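Cómo limpiar unas zapatillas de correr sin estropearlas

Sección: Trucos de casa / Calzado

La lavadora limpia rápido, pero el calzado deportivo lo acaba pagando. El calor ablanda los pegamentos, el tambor golpea la mediasuela y las piezas termoselladas del empeine se levantan por las esquinas. A mano se tarda media hora y el par dura bastante más. El método de esta página sirve para casi cualquier zapatilla de tejido sintético. El ante y el nobuk van aparte, con cepillo seco y goma.

Lo que hace falta

Un cepillo de cerdas blandas (vale uno de uñas viejo)
Un cepillo de dientes gastado
Dos paños, uno para frotar y otro para secar
Un barreño pequeño con agua templada, a 30 grados como mucho
Jabón líquido neutro o jabón de manos sin crema
Bicarbonato
Papel de periódico o papel de cocina

El jabón de lavavajillas también funciona, aunque hay que aclararlo mejor. Yo uso el Dulel sin perfume porque es el que tengo en casa. No conviene emplear lejía ni siquiera en zapatillas blancas: amarillea las gomas y debilita el hilo de las costuras.

Primero, en seco

Golpee las suelas una contra otra en la calle o encima del fregadero. Después pase el cepillo blando por todo el empeine, de arriba abajo, y el de dientes por los surcos de la suela. Las piedrecitas que se quedan encajadas salen con un palillo de madera. Si hay barro, espere a que esté completamente seco. El barro húmedo se mete en la malla en cuanto se frota y luego cuesta el doble.

Saque las plantillas. Los cordones se pueden quitar o dejar puestos, según lo sucios que estén. Para un repaso corriente basta con dejarlos atados y limpiar la lengüeta por los lados. En una limpieza a fondo se quitan y se ponen en remojo en un vaso con agua y una cucharadita de jabón.

El empeine

Disuelva una cucharada de jabón en medio litro de agua. Moje el paño, escúrralo con fuerza y frote por zonas, con movimientos cortos. El paño tiene que estar húmedo, sin gotear. Si el agua cala hasta el forro, la zapatilla tarda días en secarse y coge olor.

En las piezas lisas o plastificadas se puede apretar más. En la malla es mejor dar toques y aclarar el paño a menudo. La puntera suele ser lo más sucio y conviene dejarla para el final, con el agua recién cambiada. Para las manchas de grasa de bicicleta, ponga una gota de jabón puro, deje actuar 8 minutos y retire con el paño.

La mediasuela

En las zapatillas claras, la espuma de la mediasuela es lo que más envejece el aspecto del conjunto. Prepare una pasta con 2 cucharadas de bicarbonato y una de agua, extiéndala con el cepillo de dientes y frote en círculos. Retire con el paño húmedo y repita si hace falta. En las ventanas y huecos del lateral entre solo la punta del cepillo, casi sin pasta, porque el bicarbonato que queda dentro se seca y deja un cerco blanco.

Una esponja de melamina quita bien los roces negros. Es abrasiva, así que hay que usarla con poca presión y nunca sobre logotipos impresos ni bordes pintados. La espuma agrietada o amarillenta por los años no se recupera. Se limpia la suciedad de encima y poco más.

Plantillas y cordones

Las plantillas se lavan con el cepillo blando y la misma agua jabonosa, se aclaran por encima y se dejan secar de pie. Si huelen, espolvoree bicarbonato cuando estén secas, déjelo toda la noche y sacúdalas por la mañana. Los cordones se frotan entre los dedos, se aclaran y se aprietan dentro de una toalla.

El secado

Rellene las zapatillas con papel y cámbielo a las dos horas. El de periódico absorbe mucho, pero en forros claros puede manchar de tinta, y ahí es mejor el de cocina. Déjelas a la sombra, en un sitio con corriente. Ni radiador, ni secador, ni sol directo. Yo las lavo el viernes por la tarde y las tengo listas para salir el domingo.

Cada cuánto

Una lectora, Shoshana Boateng, preguntaba si conviene limpiarlas después de cada salida. No hace falta. Con cepillarlas en seco cada semana y lavarlas a mano una vez al mes es suficiente, salvo que se corra por caminos embarrados. También conviene apuntar los kilómetros: cuando un par de entrenamiento pasa de 300, miro el desgaste de la suela y el talón antes de gastar tiempo en ponerlo bonito.

Dónde hacerlo

El fregadero obliga a trabajar de pie y encorvado, y la mesa se llena de tierra. Para un repaso lo más cómodo es sentarse con unos vaqueros viejos y apoyar la zapatilla en el muslo. Una mano la agarra por la zona del cuello y la lengüeta, y la otra frota la puntera con el paño hecho una bola, que se adapta mejor a la curva que un paño doblado. Los cordones pueden quedarse atados. La otra zapatilla puede esperar apoyada en la pared, con la puntera en el suelo y el talón hacia arriba, y así no ocupa sitio. Al acabar con la primera, cambie el agua antes de coger la segunda. 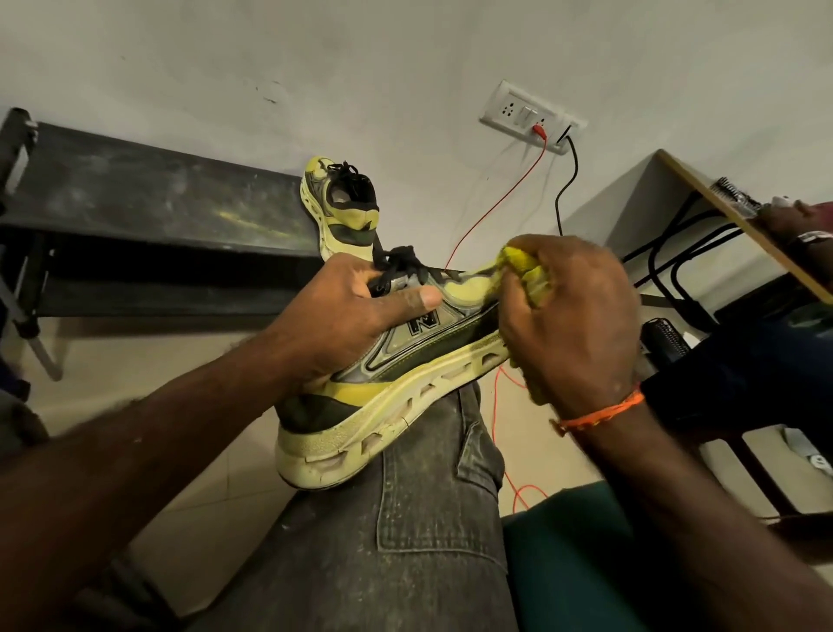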